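Home | Boards | Kitchen and Home Robots | Rules and Good Practice | Search | Log in

Thread: House rules for two-armed kitchen work - what are yours?

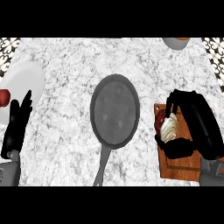

What should a two-armed robot do with the hand that isn't working?
Keep it open, still and in plain view, well away from the working hand, until there is a job for it.

**tallboy_marg** wrote:
I've put that question and answer at the top because it's rule one on our draft sheet, and I'd love to get the rest of the sheet into the same shape. One plain question, one plain answer, no waffle! We run the counter task in simulation: marble top, frying pan in the middle, plate on the left, chopping board on the right, and the robot has to sort the food. The right hand has hold of the pale bulb on the board at this point and the left is over by the plate with nothing in it.

Our draft so far, 16/06/2020 version:

1. The idle hand stays open and still, where a person could see it.
2. One hand moves food at a time unless the task says otherwise.
3. Nothing is carried over the pan.
4. Pan handles are treated as a wall. Neither arm crosses one.
5. Every grip is closed slowly for the last stretch.
6. If the hand has closed on more than one thing, open and start again.

I'm after additions, arguments and wording. Jean Farquharson is going to tidy it up into something we can pin to the wall, and she has already warned me that anything longer than one side of paper goes in the bin.

**Pell_and_pan** wrote:
Oh, I like this a lot. Rule 3 is the one I'd fight for. People train in simulation, where a dropped onion costs you nothing, and then they move to a real hob with the same habits. If the arm has learnt to go round the pan from day one you don't have to unteach anything.

I'm less keen on 4. A handle pointing at the robot sits right between the two arms, as yours does, so a wall there splits the counter in half. How do you ever pass something from left to right?

**tallboy_marg** wrote:
Round the back of the pan! There's open marble behind it. Longer path, I grant you.

**Pell_and_pan** wrote:
Longer path, and past the bowl at the back right. You've swapped one obstacle for another. I'd say "neither arm crosses a handle below lifting height" and leave it there.

**dorrit9** wrote:
Agree with Pell. A wall with no top to it is a rule people will switch off the first time it gets in their way, and once one rule is off the rest soon follow. We had 20 rules on our bench at Skendholm and by October people were keeping to 3 of them. The short sheet that replaced it has been followed ever since.

**Anathi Pillay** wrote:
Lovely thread. May I pick at number 6? "Closed on more than one thing" sounds clear until you look at a board like this one, with the round dark red item and the pale bulb practically on top of each other. If the fingers come down on the bulb and the back of one brushes the red one, is that two things? Under a strict reading you'd open and restart every time, and you'd learn nothing about working in clutter, which real kitchens are full of.

I'd suggest:

6. If the hand is bearing the weight of more than one thing, lower, open and start again.

Touching is fine. Lifting two is a fault. It's also easy to check, as you wait until the lift and see what comes up.

**tallboy_marg** wrote:
Anathi, that is so much better. Stealing it whole.

**grumbling_drum** wrote:
I'll be the sour one. By the time you've lifted you've already got two things in the air and one of them is badly held. The check wants to come before the lift. Squeeze, pause, look, then lift. I know that costs time. I don't mind it costing time.

**Anathi Pillay** wrote:
Fair point, and I don't think you're being sour! Could we have both? A pause at the grip, then the weight test in the first little bit of the lift, before it's high enough for a drop to matter. On our Ustisano set-up the trial lift is only a finger's width. Anything that falls from there just sits back down on the board.

**grumbling_drum** wrote:
A finger's width I can live with. Put the number in the rule though. "A small lift" will be a foot by the end of the week.

**mosscup** wrote:
New here, hello all, so excuse a beginner's question. Why does the idle hand need to be in view if it's a simulation? Who is it going to hurt?

**dorrit9** wrote:
Welcome! Two answers. The dull one is that whoever is reviewing the run needs to see what both hands were up to, and a hand parked out of sight can be doing all sorts. The better one is what Pell said further up, habits carry over. Write the sheet as though a person is going to lean across that counter and pinch a bit of tomato. Sooner or later one will.

**mosscup** wrote:
Thanks, that makes sense. So would "in view" mean in view of the robot's own camera, or of a person standing by?

**tallboy_marg** wrote:
Good question and the draft doesn't say. I meant both. Jean, if you're reading, can we have "in view of the robot and of anyone at the counter"?

**Jean Farquharson** wrote:
I am reading. You may have it. You may not have "well away" in the same rule, as I don't know what it means and neither does the robot. Give me a distance or take it out.

Other things while I'm here. "Idle" needs defining once, at the top. A hand that is steadying the board is working, even though it isn't moving. I have seen people park a perfectly useful steadying hand in order to obey a rule like this one, and then chase the board along the worktop with the other. Rule 2 has the same trouble. And please stop numbering things twice, I've had 3 versions from Marg with different rule fives.

**tallboy_marg** wrote:
Guilty. All 3 are now in one file. And you're quite right about steadying, I'd only been thinking of moving food.

**Pell_and_pan** wrote:
Ooh, steadying deserves a rule of its own. Something like "before gripping anything on a loose board, decide whether the board needs holding". Boards slide. Marble is a slippery sort of surface to put one on, too.

**hob_nobbler** wrote:
In simulation it's as slippery as you tell it to be, mind. That's my addition for the sheet: write down your friction settings next to the results. We looked back through 134 runs from the Mollah trials and couldn't compare half of them, all for want of one line in the notes. The grips looked beautiful as well! Might have been real skill, might have been a board glued down by a generous setting. No way of telling.

**grumbling_drum** wrote:
Seconded, loudly. Same goes for the weight of the food. I've met virtual garlic that weighed as much as a brick.

**dorrit9** wrote:
Does that belong on a wall sheet though? Rules for the robot and rules for the people keeping notes are two different lists. Mixing them is how we got to 20.

**hob_nobbler** wrote:
I'd put it on the same sheet, underneath a line. A second sheet gets lost behind the fridge.

**dorrit9** wrote:
We'll have to differ on that. Two sheets, two colours, side by side.

**Anathi Pillay** wrote:
My gran had a cookery leaflet from 1940 pinned inside a cupboard door, and it had the method on the front and the housekeeping notes on the back. You could do worse. Not sure how you pin it so both sides can be read, she just knew the back by heart.

**mosscup** wrote:
Could I suggest one as the newcomer? "Finish the first item before reaching for the second." Mine keeps starting towards the next thing with the other hand while the first is still in the air. It looks clever and then the arms meet over the counter.

**tallboy_marg** wrote:
That's rule 2 said properly, and I prefer yours. "Finish" meaning set down and let go, not just arrived. I'll swap it in.

Right, revised sheet, all in one place and numbered once (hello Jean):

Idle means not moving, holding or steadying anything.

1. An idle hand stays open and still, in view of the robot and of anyone at the counter.
2. Finish the first item before reaching for the second. Finished means set down and let go.
3. Nothing is carried over the pan.
4. Neither arm crosses a pan handle below lifting height.
5. Before gripping anything on a loose board, decide whether the board needs holding.
6. Close slowly for the last stretch, pause, then lift by one finger's width.
7. If more than one thing comes up, lower, open and start again.

Under the line: friction and food weights written down with every set of results.

**Jean Farquharson** wrote:
Better. "Lifting height" and "last stretch" are still vague. I want figures for both before it goes anywhere near the Sirken lot, who will ask on the first page.

**grumbling_drum** wrote:
I'd sooner have the figure for the last stretch depend on the food. A bulb with papery layers wants a gentler finish than a potato.

**Pell_and_pan** wrote:
Then a little table on the back, by food! I'll start one tonight with what we use - onions, garlic, eggs if I'm feeling brave - and post it in this thread for people to pull apart.

Reply to this thread | Watch thread | Back to board index

We use cookies to keep you logged in and to remember which threads you have read. Accept | Change settings

Contact the moderators | Posts remain the copyright of their authors | Back to top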